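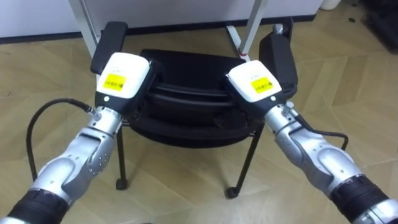

Domham House Residents' Meeting — Minutes, 20th August

Hello neighbors! I'm taking the minutes again, so please forgive the rambling. We met in the downstairs lounge, started a little late and finished before the pizza place closed, so I'm calling it a good one. The February minutes were read (well, skimmed) and everyone was happy with them, apart from the spelling of Vustura, which I had wrong all the way through. Fixed now!

1. The lounge chairs

We spent the most time on this, as I suspected we would. The big question was whether to keep the black armchairs or go back to folding ones. I'll admit I was on the folding side when I walked in. But people like having armrests, especially for the long movie nights, and a couple of our older residents said they simply don't come down if they can't push themselves up out of a seat. That pretty much settled it for me.

So the black chairs stay. We agreed to buy four more from Gollix, as long as they're the same height as the ones we have. Gollix quoted us $417 for the four, delivered to the front door. Getting them from the front door to the lounge is on us.

There was a side conversation about cushions that went on for quite a while. No decision. If you have strong feelings about cushions, please put them in writing and slide them under my door.

2. The floor

Everybody loves the light parquet and everybody is worried about it. Chairs get dragged, and we all do it — me too, I was caught doing it during this very meeting. We agreed on the following:

Pick the chair up, or ask a neighbor to take the other side.
Felt pads go on anything that has legs. I have a bag of them in my apartment, come and knock.
No wet mops. A barely damp cloth is fine, and the soft broom in the hall closet is even better.
If you spill something, wipe it up right then, please, even if the movie is at the good part.

Someone asked about having the whole floor sanded and refinished. We got a price from Fekete last winter and it was a lot more than we have, so it's going on the list for next year. Somebody else suggested a big rug. The room split right down the middle on that, and we moved on before it got loud.

3. Where the furniture goes

The layout keeps changing, and whoever comes in next has to guess what it was supposed to be. From now on the normal setup is chairs along the window side, the long table against the back wall, and the middle of the floor clear. You can move things any way you like for your own event, just put them back the same evening. I'll draw a little plan and tape it inside the closet door. I can't draw, so be kind.

We also talked about stacking. The armchairs don't stack. Please stop trying! The two that wobble are going to be looked at before the end of the month, and until then they'll live in the corner with a note on them.

4. Money

We have $272 left in the lounge fund, which doesn't cover the new chairs. The yard sale money comes to $200 and hasn't been added yet, so together we're at $472 and we can pay Gollix with a bit left over for felt pads and coffee. The vote was yes, with one person sitting it out on account of the cushions.

5. Odds and ends

The Vustura evening class would like to use the lounge once a month. We said yes, on the same terms as everybody else, meaning sweep up and put the chairs back.

The lamp by the door needs a new bulb. It has needed a new bulb since February. I've written it on my hand.

There's a blue casserole dish in the lounge kitchen that has been there since the potluck. If it's yours, come get it, or it becomes the house casserole dish.

A request was made for quieter door closing after ten at night. General agreement, some guilty faces.

To do before next time

Order the chairs from Gollix and check the height first (me).
Felt pads on everything (all of us, a few chairs each).
Layout plan inside the closet door (me again, sorry in advance).
Wobbly chairs looked at.
Bulb!

The next meeting will be in the lounge as usual, and I'll put the date up by the mailboxes once I know when the room is free. Bring snacks.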